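Moved into a rental in Lemholm, oil bill is eating me alive. Do I insulate or move out?
Posted in Heating & Home, 16/04/2023

Evander Chisholm
We moved into the upstairs half of an old house in Lemholm last fall. It has tall windows, high ceilings and a boiler that sounds like a man looking for his keys. Oil for the season came to $2,602, and that was with the thermostat at a setting my wife calls "character building."

The landlord is a nice guy who lives out in Flarholm and answers letters. He says we can do whatever we like to the windows as long as it comes off again. He won't pay for any of it. I have $200 to spend and I'm decent with a tape measure. I work from home at a desk under the worst window in the place, so I have a personal stake.

What do I do first? My brother-in-law says curtains. The guy at the hardware store says a whole new boiler, but he also sells boilers.

3 replies

gourlay_road_gail
Curtains. Thick ones. My aunt in Gourlay had thick ones and she was never cold. She did also have a wood stove.

Calum Dunbar
Your brother-in-law isn't wrong, he's just out of order. Curtains come last. They slow down the cold that's already in the room, and the cold behind them then slides out along the floor and gets you in the ankles.

Start with the gaps. Wait for a windy day, light an incense stick, and go slowly along every edge of every window, the baseboards, the attic hatch and the front door. Wherever the smoke goes sideways, put a bit of masking tape. When I did this at our old place, the attic hatch alone used up my patience. It was a painted board sitting on a ledge, held down by optimism.

Then spend in this order. Foam strip for the hatch and a sweep for the door. Rope caulk for the windows you don't plan to open, which peels off in spring and keeps your landlord happy. Shrink film on the two or three worst ones. I bought the Vekport kit and paid $75 for enough to do the whole upstairs, with some left over that has been in a drawer ever since. Wash the trim with rubbing alcohol before the tape goes on or you will be woken at night by the sound of it letting go.

About the desk: move it. I know, the light is nice. I spent two winters beside a north window typing in a ski hat, and
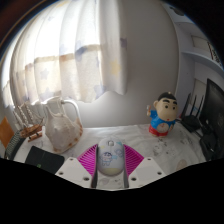
my right hand was still the color of skim milk by lunch. Moving the desk to an inside wall cost me nothing and did more for my mood than everything else put together.

Our oil went from $1,400-something to $1,079 the first season after. It was a milder winter, so don't frame that number. And get the boiler serviced, which in most leases is the landlord's job. Write to him in March next time, before he's forgotten what cold is.

Skip the new boiler. You'd be heating the street with better equipment.

pellet_pete
Check if your radiators need bleeding. Takes a little key. If the top is cold and the bottom is hot that's air in there. Also what Calum said, except I hate shrink film, my cat goes through it.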